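Speaker notes — "An Afternoon at the Zelletach Open Day"
Lunch talk, 40 minutes with questions. Slides are mostly bare, so the talking has to carry it.

Opening

Say hi, thank them for giving up lunch. Ask for hands: who has stood next to a working robot, close enough to hear it? Wait for the hands. Don't rush this, the last group took a while to warm up and then wouldn't stop.

Then straight in. I went to the Zelletach open day in July expecting a slideshow and a sandwich. I got a sorting line, a room full of people leaning forward, and engineers who were happy to answer anything (including my question about what happens when it drops something — more on that later).

Getting there

Keep this short. Industrial park past the Grelby depot, no sign on the road, I drove by it twice. Doors at 11, demos started late, coffee was good. Mention that visitors were a real mix: warehouse people, a high school class, a couple from a bakery who wanted to know about trays. The bakery couple asked the best questions all day.

The Asteo demo

This is the heart of the talk, so slow down.

Asteo is the name they gave the sorting project. The job sounds dull when you say it out loud: parts arrive on a belt, a pair of robotic hands picks them off, each part goes in a bin. Any of us could do it half asleep. PAUSE. Then ask the room to pick up their own pen and pay attention to what their fingers do before they touch it. Let them try it a couple of times. People laugh, and then they get quiet, because the hand starts shaping itself well before it arrives. That's the part I wanted to show you!

Points to hit, any order:

Hands with jointed fingers instead of a plain two-sided clamp. A clamp is quicker on one known part. The team wanted to try fingers on parts of different shapes without changing tools in between, and they were very open about the speed they give up for it.

The hover. Before a pick, the hand waits near the belt. I first took that for a fault. The engineer at the rail explained that they had put the wait in on purpose for the open day, so that visitors could see the approach and the grasp as separate steps. Lovely bit of teaching. I wish more demos did it.

The bins. Plain plastic bins, right below the edge of the belt, so the hands don't have far to travel. I asked if they had tried other layouts and got a ten-minute answer with sketches on a napkin. Skip the napkin story if we're past the halfway mark.

The drop. Yes, it dropped one. A part tipped as the fingers closed and went over on its side. The whole room went "ohhh" like it was a ball game. The engineer set it upright, they ran it again, and it went in the bin. I liked the day a lot more after that. You learn so much from a miss, and they talked us through it without any fuss: the fingers had come in too high.

What the visitors asked

Will it work with soft things? (Bakery.) Answer: not yet on this line, and they'd want different fingertips.
How does it know where the part is? (High school.) Cameras, plus the belt speed. The kids wanted to see the belt go faster. They got one fast run. It was loud and great.
Who fixes it? (Warehouse.) Somebody on shift, with training. There was some back and forth here and I don't think it was settled, so say so.

What I'd steal for our own open day

Let people stand close, behind a line on the floor. Run the same short task over and over so that latecomers don't miss it. Put the engineers out on the floor with the visitors — no podium, no microphone. Have a spare part to pass around. Holding the thing makes the watching ten times better.

Close

Leave the last slide up during questions, lights half down. Don't talk over it. Then open the floor, and repeat each question for the people in the back.
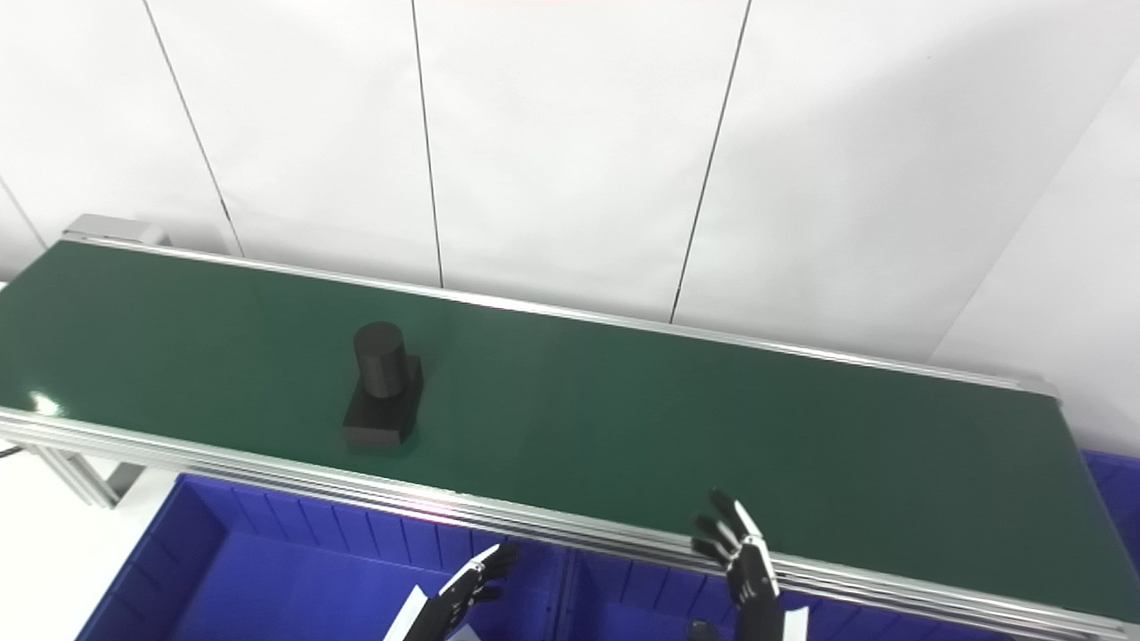 Tshabalala: Loved the run-through, and the pen trick really works. Could you move the drop earlier, though? I was waiting for it from the minute you mentioned it, and I think the hover makes more sense once we've heard how a grasp can go wrong. I'd also like more on the warehouse question, even if all you can say is that they were still arguing when you left.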